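Trerkley Community Workroom
Furniture Refit, progress report to the Falanero Fund
1st July

You asked for a short report this time. The January one ran to eleven pages, four of them on varnish, and we have taken the hint.

Where we are

The front half of the workroom is finished and in daily use. The back half has new tables but the old chairs, so everyone sits a little too low and looks like a child at a grown-up dinner. The chairs are on order from Zullari. They have been on order from Zullari for a while. The latest word is that they are "in the system," and I have stopped asking which system.

The tables themselves are the good news. We went with light beige wooden tops after a long argument in which dark walnut got more votes than it deserved. The pale tops make the room look bigger, and small parts show up on them, which matters a great deal when most of what people do here is sort, mend and reassemble household odds and ends. On the old brown tops a dropped screw was gone until the next big clean.

Money

Your grant for this stage was $1,696. We have spent $1,617, of which $683 went on the tabletops and their edging. The rest covered trestles, two work lamps, sandpaper in quantities that embarrass me, and delivery, which Zullari charges for each trip whether or not the right thing is on the truck. The unspent balance is set aside for felt pads, because the new trestles shriek on the floor whenever somebody leans in.

Lo Street Hardware let us have the edging at trade price. They would like a mention, and they have now had one.

What went wrong

The first batch of finish stayed tacky for 3 weeks. It collected lint, a bus ticket and part of a crossword before we sanded it back and started over with a different product. The second coat has behaved. We lost most of a month to this and I'd rather own up to it here than have you find it in the schedule.

We also measured the alcove wrong. The table meant for it now lives by the window, where people like it better, and the alcove has the coat rack.

How the room is being used

Mending sessions have moved onto the new tables and attendance is up, though I put some of that down to the lamps. The plastics bench has been the surprise. People bring in drawer dividers, racks, trays and housings with a broken rib or a missing corner, and there's finally enough clear surface to lay the pieces out beside one another and work out what belongs to what. Some of it gets repaired. Some of it gets admired and taken home again.
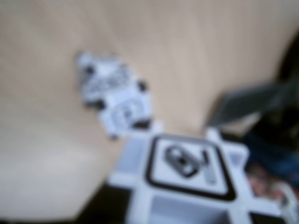

Ngan-ling Lu wrote in the comments book that the tops are a pleasure to work on but that white parts are harder to pick out on pale wood than we had promised, and could the plastics bench please have a dark mat. She added that she had been in favor of walnut.

A dark mat has been priced and comes out of the felt pad money.

Next stage

Chairs, if the system releases them. After that, shelving for the back wall and a second coat on the window table, which gets the most sun and the most coffee. We don't expect to ask for more before January. Receipts are in the envelope with this report, apart from the one for sandpaper, which was used to wrap a sandwich and will follow as a copy.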